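Saturday, April 25, 2026

The small things

I am writing this with tea, after a whole morning of sorting toys. In our home the big toys are never the problem. A big toy has its place on the shelf and everybody can see when it is missing. The trouble is made by the small ones, which come from party bags, from the dentist, from the bottom of a cereal box, and then live under the sofa for two years.

My method is simple, and I learned it slowly. First I collect everything small from all the rooms and put it together in one place, without deciding anything. Before, I tried to decide at the moment of picking up, and I became tired already in the corridor. Now I only pick up. It goes much faster, and I do not begin to remember things about each animal.
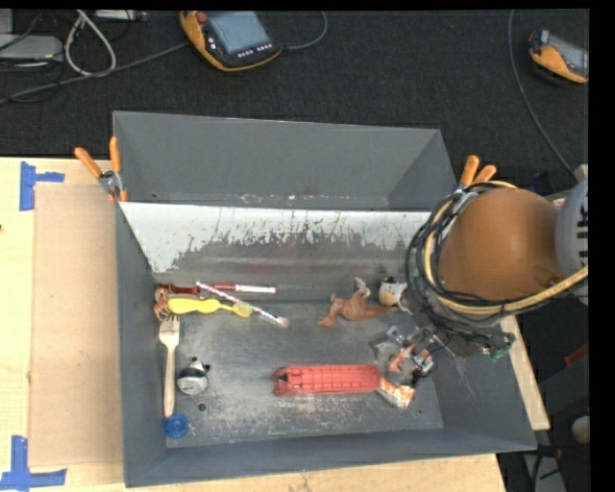
After that I make the piles. Animals and figures stay together, even the ones with a bad leg. Pretend doctor things go in the old cookie tin, and pretend kitchen things go in the drawer under the play stove. Wrappers and bottle caps go out, but I ask first about the caps. Last April I threw away some caps which were "money", and I had to hear about it for a long time.

For the storage I use the low boxes from Puserska. I bought the first one at the market in Jurnville, where I paid 300 for it and thought it was too much, but it is still in one piece and the cheap ones are all broken at the corners. The lid does not close very well. I stopped using the lid.

I also tried to write labels. My daughter cannot read yet, so I made small drawings instead, and my horse looked like a dog, so for one week all the dogs were in the wrong box. I have left it like this. She knows now that it means a horse.

Next weekend I want to do the crayons and the puzzle pieces. There is one puzzle with 2,000 pieces that was a gift for me, and I think a part of it is also under the sofa.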